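Sumbridge Sewing Board > Home Projects > Washing new gingham before cutting?

alaric_c
Finally bought the gingham from Yazzie! It's going to be loose covers for the den couch, plus curtains if there's enough. Do I really have to prewash the whole length? It's cotton, 355 inches of it, and my machine is tiny.

MelahatG
Yes yes yes. Wash it, dry it the way you'll dry it forever after, then cut. I skipped this once with curtains and they came out of their first wash 4 inches short. Cut the yardage in two if your machine can't take it – you'll have seams anyway.

cletus.b
Going to disagree a little. For curtains, sure. For a throw-over seat cover I never prewash. New cotton has a crispness that makes the checks so easy to line up, and if it shrinks a bit, who cares, you tuck in less.

MelahatG
Cletus, you say that until the piping puckers!

cletus.b
No piping on mine, ever. Problem solved :)

XiomaraK
Love this topic. I'm with Melahat on washing, but I add a light spray starch before cutting and get the crispness back, so you can have both. Gray and white gingham has been on our couch since October and I adore it. It goes with every loud pillow I own. 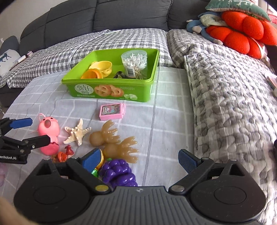
Arlo Mercado asked whether you can get away with one cold rinse in the bathtub instead of a full wash, seeing as the water is what relaxes the fibers.

MelahatG
Cold won't do it, Arlo. Most of the shrinking comes with heat, both the wash and the dryer. If you'll only ever wash cold and line dry, then okay, a rinse is fair.

alaric_c
Okay, I'm convinced, mostly. Zigzag the raw ends first? And has anyone used the Grarnix thread, the 200 yard spools?

XiomaraK
Zigzag or pinking shears, either one, or you'll be pulling a bird's nest out of the drum. Grarnix is lovely thread, I've done two quilts with it.

cletus.b
Buy three spools. Long seams eat thread like you wouldn't believe. And try one corner unwashed, just for me!

alaric_c
Ha, fine, one napkin in your honor. First half is in the machine now.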